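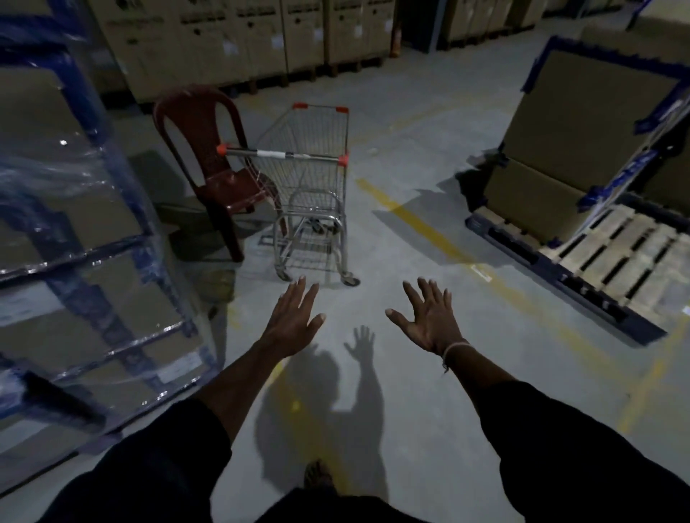

Cengiz Ateş – Flakano (double LP)
Label: Busberg
Format: 2 x 12" vinyl, gatefold sleeve, download code
Pressing: 1,000 copies, black vinyl only
Running time: 70 minutes over 4 sides
Status: pre-order, ships in April

Flakano is the second album by Cengiz Ateş and the first he has made with a full band. It was recorded live to tape at Kioko, with very few overdubs. The long title track takes up the whole of side three. Most of the songs are led by electric saz and organ, and there are vocals on sides one and two only.
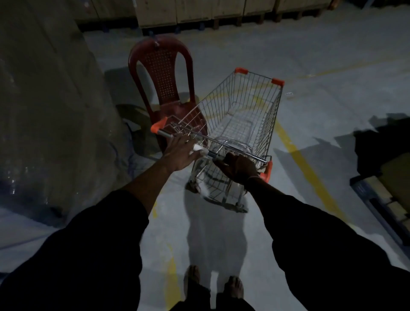 Wire trolley with orange corner caps, storage room.

The lacquers were cut from the original tapes. The download has the same running order as the vinyl, plus the single edit of "Gurgate". There is no CD version. Lyrics are printed on the inner sleeves in Turkish and English.

Orders that include other items will be held until the album is in stock. If you want the rest sooner, please place two orders. Records are sent in stiff card mailers, with the discs outside the sleeve to avoid split seams. Tell us in the order notes if you would like yours left sealed.
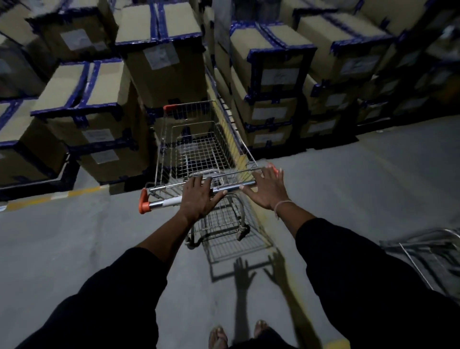 Trolley and cartons in the warehouse aisle.

Page updated 11 Mar 2020. Limit of two copies per customer.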